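Jinden Two-Arm Table Kit
For home builders and shared workshops

Product page – last updated October 7, 2022

Overview
The Jinden Two-Arm Table Kit is a set of parts for building a small two-arm station on an ordinary table. You bring the arms. We supply the grippers, the clamp rails, the cable set, the control box and the software that lets both arms work from one program. The kit is made in our workshop in Ternasgate and every control box is switched on and tested before it is packed.

The kit is meant for a person who can use a hex key and a soldering iron, and who has patience for one or two evenings of assembly. It is not a factory product. If you need a safety certificate for production work, please look at the Rorkach line from our dealer in Lyons.

What is in the box
Grippers, two-finger, black: 2
Clamp rails with rubber pads: 2
Control box with power supply: 1
Emergency stop with holder: 1
Motor and signal cables, set: 1
Adapter plates for the wrist, set: 1
Hex keys, screws, cable ties: 1 bag
Printed assembly guide: 1

The arms, the table and the computer are not included. We are often asked about this, so please read it before you order.

Technical data
Finger opening: 0 to 142 mm, measured between the tips
Gripper connection: screw plate, four holes
Arms supported: two, with 6 joints each
Clamp range of the rails: table tops from 18 to 60 mm thick
Power supply: 24 V, with cable for the wall socket
Connection to the computer: network cable or USB
Color of the gripper: black with orange details

About the grippers
Both grippers are the same, so it does not matter which one goes to the left arm and which one to the right. The fingers move by a linkage and they can be opened by hand when the power is off. This is useful when a program stops while something is still held.

The holding force is set in the software in 140 steps. For most household things you will stay in the lower third. Start low and go up slowly. A paper cup needs very little, and a heavy mug with a smooth side needs more than one expects. We recommend writing down the value that worked for each object, as the software keeps only the last one.

Assembly in a shared workshop
The rails hold on the table without drilling, which most workshops will appreciate. When the session is finished, you open two levers and the whole station can be put on a shelf. On return, the arms must be referenced again – this takes a few minutes and the program guides you through it.

Please leave a loop of free cable at the wrist. If the cable is tied too short, it pulls on the plug each time the arm turns. If it is too long, it can catch on things that stand on the table. The guide has a drawing with the correct lengths for each joint.

First exercises
The software comes with a few simple programs for learning. The first one moves a single object from one arm's side to the other arm's side. We suggest things with flat sides for the beginning, such as a puzzle cube or a big toy brick. Round and thin objects are harder. A marker pen lying on the table is a good second step, and a plate is for those who already have some practice, as the rim is low and the finger must come from the correct angle.
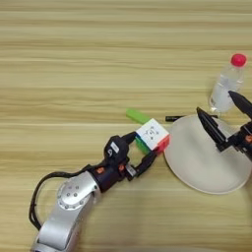
Left gripper holding a Rubik's cube, right gripper open above the plate.

Keep the first speed setting until both arms have run the same program several times. One hand of the operator should stay near the emergency stop.

Ordering and delivery
Kits are built in small series. The current series is reserved, and the next one leaves Ternasgate in November. You can put your name on the list without payment, and we will write to you when your box is ready.

Spare fingers, pads and adapter plates can be ordered separately at any time. For an adapter plate, please send the make and model of your arm, together with a clear photo of the wrist and the distance between the screw holes. Without this measure we can not be sure that the plate will fit.

Warranty
Control box and grippers: two years. Rubber pads and cables are wear parts and are not covered.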